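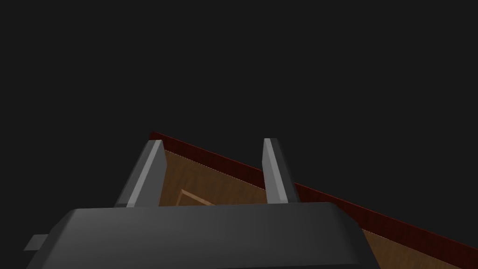

Comprar un robot sin comprarlo todavía

En el taller de muebles Girnard, en Kokville, el presupuesto para automatización de 2024 se quedó casi entero en el banco. Wenceslao Tapia, responsable de compras, había pedido tres ofertas de brazo robótico y las tres le parecieron razonables. El problema era otro: ninguna explicaba qué pasaba con los cajones.

Girnard prueba cada cajón y cada puerta antes de la entrega. Es un trabajo de abrir, cerrar y volver a abrir, y el catálogo tiene 127 modelos de frente. Algunos llevan tirador de barra y otros no llevan nada, de manera que hay que tomar el cajón por el borde.

«Yo comparaba precios de brazos», cuenta Tapia. «Svenja me preguntó por los dedos de la pinza y no supe qué contestar.»

Svenja Wallner trabaja en Mösli, una pequeña oficina de ingeniería que prepara las compras de otros. Su propuesta fue gastar primero en simulación. Se modelan los muebles, se coloca delante una pinza de dos dedos y se estudia cómo se acerca a cada pieza. En una puerta de madera rojiza con tirador de barra vertical, por ejemplo, lo que interesa es el espacio entre la barra y el panel, y también el ángulo con que llegan los dedos abiertos.

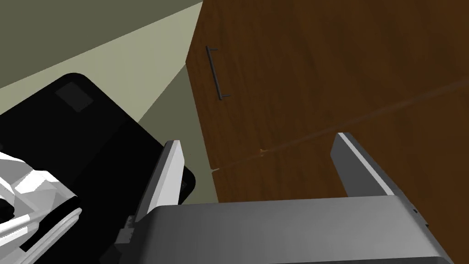 Qué se pone en el presupuesto

Wallner recomienda separar 2 partidas desde el primer día: una para el equipo y otra para todo lo que el equipo necesita alrededor. En la segunda entran los dedos de repuesto, el vallado, la formación y las horas de quien mantiene los modelos al día. En Girnard esta lista llegó a 109 líneas, y Tapia reconoce que él habría escrito muchas menos.

También conviene pedir al proveedor que la oferta nombre las piezas concretas que la pinza debe manejar. Una frase como «apto para mobiliario» dice muy poco cuando llega el momento de reclamar.

La decisión sobre el brazo está prevista para noviembre. Mientras tanto, Tapia guarda las tres ofertas y ha pedido a los proveedores que las renueven con la lista nueva.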